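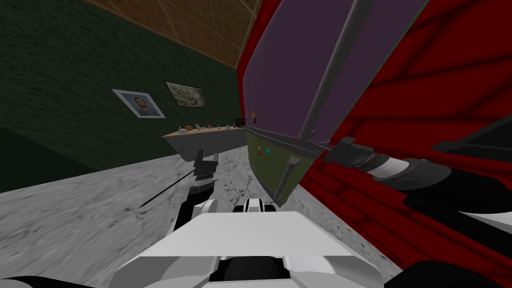 **Object labels in the counter-approach set, one fridge or one board?**

**sedness_lab** wrote:

We are collecting teleop episodes in the rendered kitchen for the Skestby two-arm model. Target is 400 episodes for the counter approach. The policy gets the head view, joint positions and a text instruction. The instruction text comes from the annotators, who only see sampled stills.

Problem: the big purple and olive green thing on the right gets a different name depending on who has the still. Of the 142 episodes annotated so far, some say "refrigerator", some say "wall board", and a few say both in the same episode. The object is not part of the task. It does end up in the instructions, as in "move to the counter left of the fridge".

Options as I see them:

1. Pick one word and overwrite everything.
2. Ban non-target objects from the instruction.
3. Leave the variation in and let the language encoder deal with it.

I lean toward 1. Opinions?

---

**halfduplex** wrote:

Option 3. You will get this from users anyway. Someone will call it a cabinet. If the word has no effect on the action, the model should learn that it has no effect.

The purple face and the handle read as a fridge to me, for what it's worth.
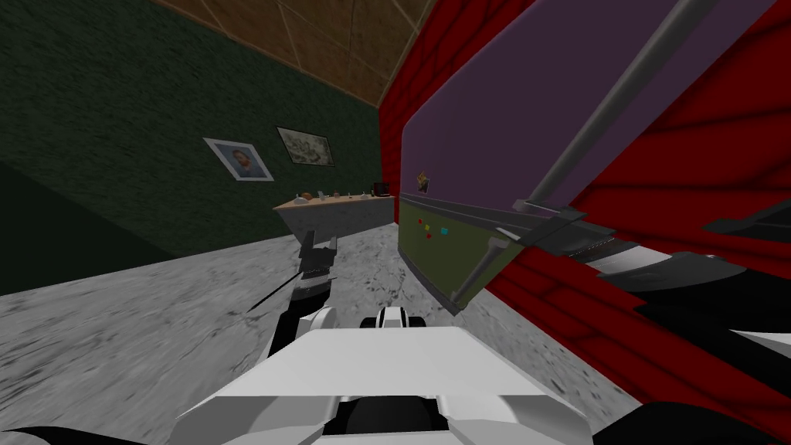
*Left gripper partly open, counter straight ahead past the open floor.*

---

**torque_budget** wrote:

Disagree with 3. That argument works when the variation is between episodes. Two names inside one episode is a contradiction, and with 142 labeled episodes you do not have enough data to average it out. We did this on a drawer set in October and the policy started treating the two words as two places. Took a full relabel to fix.

I would go with 2. "Move to the counter" is enough. There is one counter.

---

**halfduplex** wrote:

> There is one counter.

In this room. The Plondero rooms have two or three, and the plan was to train on both. You need some kind of landmark.

---

**torque_budget** wrote:

Then use the framed pictures. Two on the green wall, both over the counter side. I have not seen an annotator call those anything else.

--- 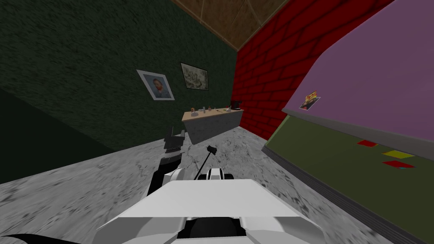

**obi_maintainer**
*Dataset maintainer, Obi tools*

Agree with the pictures as landmark. Before anyone overwrites labels, a few things from the format side.

The instruction field is versioned. Do not edit it in place. Write a second field, `instruction_clean`, and point the loader at it. If you overwrite, the episode hash changes and every split file built on it is stale.

Second, sample the stills differently. The current script takes frame 100 and the last frame. In a lot of episodes that gives the annotator two views from nearly the same pose. In the still I attached, the red brick shows up between the green wall and the purple part, and I would have typed "board" without thinking. In the one at the top of the thread I would have typed "fridge". Neither annotator is being careless. Give them five stills spread over the episode, or the clip.

Third, the scene file has asset names. Pull the name from there and stop voting on it.

---

**sedness_lab** wrote:

The scene export we were given has numeric IDs only. The purple and green asset is 1827. I have asked for the name table and have no answer yet.

Five stills is fine. It will slow labeling down, but we are not limited by labeling at the moment.

---

**torque_budget** wrote:

While you are in there, check the small items on the counter too. At that distance they are a few pixels each. If an instruction says "pick up the cup" and the first frame shows a pale speck, the model is guessing. The black item at the right end is the only one I would trust as a target from this far back.
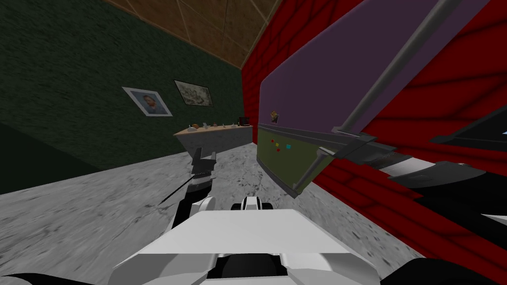 ### Proposed rules, v2 (sedness_lab, edited December 8, 2020)

- Instruction names the target and at most one landmark.
- Allowed landmarks in this room: the counter, the two framed pictures, the green wall.
- Asset 1827 is not named until we have the table. Existing mentions are stripped in `instruction_clean`, originals kept.
- Five stills per episode, evenly spaced. Annotator may open the clip.
- Small counter items are named only if the annotator can identify them in a still from the second half of the episode.
- Contradictions inside one episode go back to a second annotator.

---

**halfduplex** wrote:

Fine with most of this. Still against stripping. Keep a held-out group with the original wording so there is something to test on. Otherwise we will not know whether 3 would have worked.

---

**sedness_lab** wrote:

OK. I will hold out the fridge/board episodes that are consistent within themselves. The mixed ones get relabeled.

---

**obi_maintainer** wrote:

Put the holdout in its own split file. Do not use a flag in the metadata, the loader ignores flags.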